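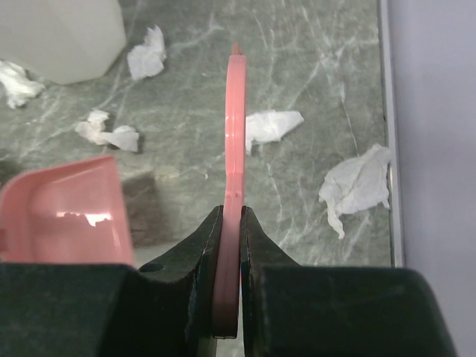

Aisling Cullinane Wants You to Eat More Plums

Aisling Cullinane had been talking for most of an hour before she remembered the coffee she'd poured me. By then we had covered rootstock, wasps, her grandmother's jam pot and a late frost she still sounds angry over, and I had filled half a notebook without asking much at all.

She runs Stiveck, a plum orchard of 300 trees on a slope outside Udberg, and she bought it with no farming background whatsoever. "I was doing payroll for a flooring company," she said. "I knew what a plum was. I could maybe have picked one out of a lineup!"

The trees were old when she got them and hadn't been pruned in years. Her first winter was spent up a ladder with a borrowed saw and a library book, and she cut far too much off the lower rows (you can still tell, she says, if you know where to look). They sulked for two seasons. Then one September they came back so heavily that branches snapped under the weight, and she picked 2,000 pounds of fruit with nowhere to sell it.

"I drove it around in my car. I knocked on doors. I gave a bucket to a man who was just trying to get his mail."

Most of that crop ended up as plum butter, cooked overnight in a church kitchen, and the butter is what people around Udberg know her for now. She makes it with very little sugar and nothing else, no cinnamon, no cloves. I had a spoonful straight from the jar and it was wonderful, dark and sharp and a bit smoky at the end, and then I had three more.

The variety she gets most excited over is Mukero, a small blue plum with a tight skin that hardly anyone plants anymore. It bruises if you look at it wrong, so stores don't want it. "But you bite into one warm off the tree and you think, what have I been eating all my life?" she said. She has 5 Mukero trees and has been grafting cuttings from them onto young stock behind the barn. Her neighbor Ponce, a retired mail carrier, taught her how, and she hopes to have 200 grafts to share with other growers by next spring.

I asked what a beginner should plant.

"One tree. Somewhere you walk past every day, so you notice when it's unhappy. And thin the fruit in early summer, even though it hurts. I talk to mine while I do it. I apologize."

The orchard opens to visitors on June 18, 2022, for a morning of thinning and a long lunch under the trees. Bring gloves and a hat. There will be plum butter.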